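Dristcombe Tool and Toy Library
Progress report to the Bulora Fund, March 2026

Membership stands at 203, up from 125 when the grant began. We'd like to credit our outreach plan, but most of the new people came in January, when it snowed and we were the only place in town with a spare shovel. They came for the shovels and stayed for the tile saw.

Loans are steady. The pressure washer has a longer waiting list than the dentist. The bread maker has been borrowed twice and returned twice, both times with an apology.

The catalog has moved over to Vasto, which took two weekends and most of Tiruwork Assefa's patience. Late notices now go out by themselves. The first batch went to every member, including those who had never borrowed anything, and we had several very polite replies.

Spending is on budget except for shelving. We priced it in the fall and bought it in the winter, and steel did not wait for us. Archana Pathak has moved the difference out of printing, so the spring flyer will be smaller and possibly gray.

The repair evenings at Adugna Hall continue. Lamps go home working more often than toasters do.

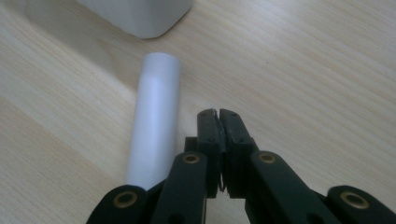
A tabletop with pale, straight grain.

Still to do before the next payment: the insurance renewal, a second key for the side door, and a decision on whether we lend ladders. Opinions on ladders are strong. We will report back.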